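Getting the guest room ready before company comes

Every April, when my sister's crowd starts hinting at a visit, I go up and take a good hard look at our spare bedroom. I spent six years cleaning rooms at a little inn in Udport, and the habits have stuck — I still can't walk past a crooked pillow!

Start high and finish low. Dust the lamps and the headboard first, then make the bed, and leave the carpet for the very end.

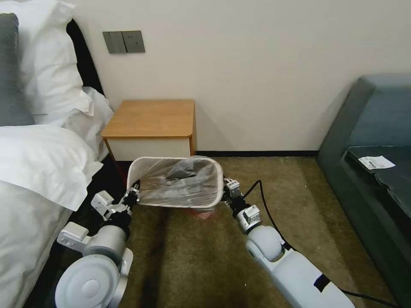 A small white trash bin suits a bedroom carpet.

For carpet smells, shake on plain baking soda after supper, let it sit overnight and vacuum at 9 in the morning (slowly, please, and in both directions). Dents from furniture legs come up nicely with an ice cube left to melt and a fluff with a spoon. 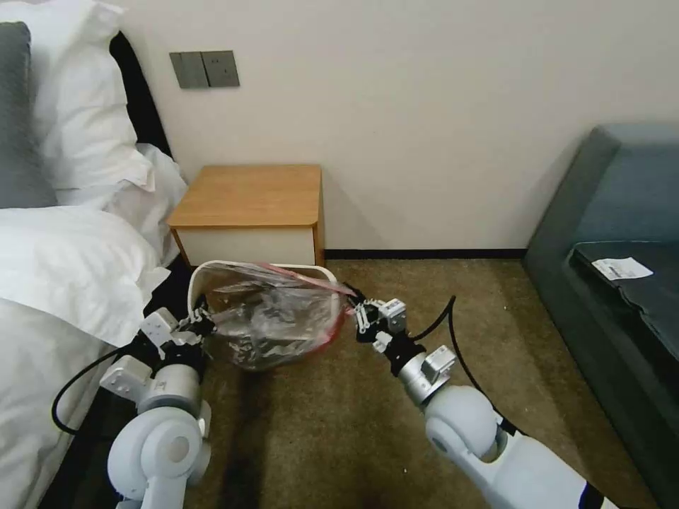 Wire basket with a clear bag in it.

I keep six spare bags folded flat underneath the one in use, so a fresh one is always right there. Wipe the rim too, with a drop of dish soap on a damp rag.

Pillows get a tumble in the dryer with two clean tennis balls. Open the window while you do it, even if it's chilly out. 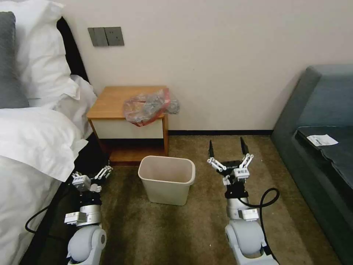
Wastebasket on the floor, not far from the bed.

Last of all, lie down on the bed yourself for a minute and look up. You'll find the cobwebs.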